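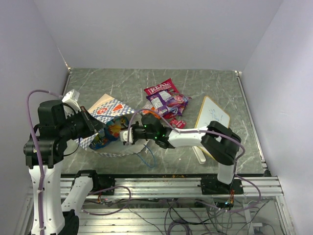

Oltis paper bags, the printed ones. Bought the case of 600 back in September, so this is a long-ish term review I guess. Quick one, I'm on my lunch.

Short version: good bag, annoying box.

They stand up OK once there's something in the bottom. Empty, forget it, one draft from the door and it's on its side. I load mine lying down now anyway, slide the flat stuff in first then tip it up. Faster. Mouth stays open by itself once you've creased it back a little, which my old Drullham ones never did, those just closed up on your hand every time.

Strength is fine. Had one hold two jars, a loaf and a bag of rice to the car no problem. Bottom seam has let go on me maybe three times, always with somthing damp in there. So don't do damp.

Fold lines are a bit off on some of them. You get one that leans. Doesn't matter for groceries, would bug me for gifts.

Now the box. Packed so tight you tear the first few getting them out, and they come in bundles of 75 with a paper band that you can't slide off, has to be cut. Why. Also mine came from the Clenomdale warehouse and took ages, second order was quicker.

Smell: cardboard for a day or so, then nothing.

Would I buy agian, yes, already did. Might go for the 1620 case next time if I can find a shelf for it. Four stars, would be five with a better box.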